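The bench rules, with pictures

I promised Rafia Butt I'd write up our house rules for the hand-held grippers before May was out, and I've just about squeaked in. We had them on a sheet of A4 taped to the cupboard door, but the tape gave up, the sheet went behind the radiator, and three new people started in the meantime. So it's a web page now, and Elif Naz Taşdemir says I'm allowed to be as chatty as I like as long as the rules themselves stay put.

A bit of background for anyone who has wandered in from outside. We collect hand-guided demonstrations for the Trarnen project: a person holds the gripper, picks things up, puts them down, and the camera on the tool records the lot. The recordings go to the Suvau group, who train on them. Everything they get from us depends on what we do at the table, and they've been very patient about the batches where we were sloppy (sorry again, Sylvain!).

Most of what follows came out of arguments. Good-natured ones, mostly over tea, but arguments all the same. Eduard Vávra wanted a proper numbered standard with clauses and sub-clauses. Dorian Rolland wanted one line reading "be sensible". What we ended up with sits somewhere in the middle and fits on one page if you print it small.

Before you pick anything up

Look at the pads. Both of them, inner faces and tops, every time you sit down. If there's grit or glue on a pad, wipe it and let it dry before you go on. If a pad is chipped, it comes off and goes in the red tray with a note of the date and your initials. Please don't file it smooth and carry on. I know it's tempting, I've done it myself, and Sylvain spotted the change in the recordings before I'd owned up.

Check the screws with the short driver, finger tight and then a nip. The brackets have threaded inserts and they'll take a firm hand, but the plastic round them won't thank you for leaning on it. If an insert turns when the screw does, stop there and tell Rafia.

Open and close the fingers 3 times with nothing between them. You're feeling for anything that drags. After that, write the pad set number on the session card. The card is the one everybody forgets, me included.

Setting the table

One object to a task unless the task sheet says more. Keep the space you'll be working in clear, and put the object down the way a person would at home, so no lining it up with the edge of the table. We want a bit of life in the starting positions. Dorian moves things with his eyes shut, which I don't recommend for glasses.

Household stuff is what we use most, and kitchen cleaning things are my favourites by a mile. They squash, they slide, they have fiddly bits of trim, and they show you quickly whether you're approaching at a decent angle. 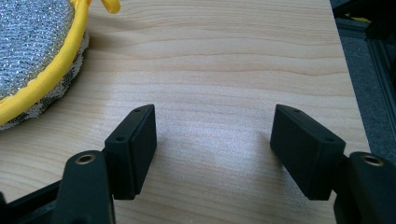
Fingers open, scrubbing sponge up in the corner. Always start with a clear gap between the pads.

The open start is probably the rule I nag about most. Every recording begins with the fingers apart and still, then a slow breath, then you move. Eduard times his breath by the clock on the wall. I just say "cup of tea" in my head, and it comes out long enough.

While you're recording

Go at the speed you'd use if someone's gran was watching. Fast grabs look clever and they're a pain to learn from, all blur and then suddenly the thing has moved. Keep your free hand in your lap or behind your back. If you need to steady the object, end the recording, steady it and begin again.

Fumbles are fine! Please keep them. Mark the card with an F and carry on to the next go. What we can't use is a fumble that's been quietly put right with the other hand halfway through, and there was a whole morning of those last year that had to be thrown out.

Our limit is 80 recordings per person per day. It used to be whatever you could manage, until Elif looked at a late run of mine and asked if I'd been asleep. Take your breaks away from the table. If your wrist aches, you're finished for the day and there's no discussion to be had about it.

People and privacy

No faces, no post with addresses on, no phone screens. The camera takes in more than you expect, so have a look past the far side of the table as well as at it. Anyone walking through gets a shout of "recording" and can choose to go the other way. If somebody does end up in a clip, delete it the same day and write "deleted, person" on the card.

We only use objects we've bought or that their owner has agreed to. That goes for mugs too. Especially mugs.

Packing up

Pads wiped, fingers left open, tool back on its hook. Objects go in the crate they came from. Copy the session across before you leave the room, check the number of files against the card, and sign it. Pads get changed after 300 recordings even when they look perfect, so add your total to the sheet by the door.

If you think a rule is daft, come along on Tuesday at half past two and say so. We've changed two of them that way already, and Eduard still has hopes for his sub-clauses.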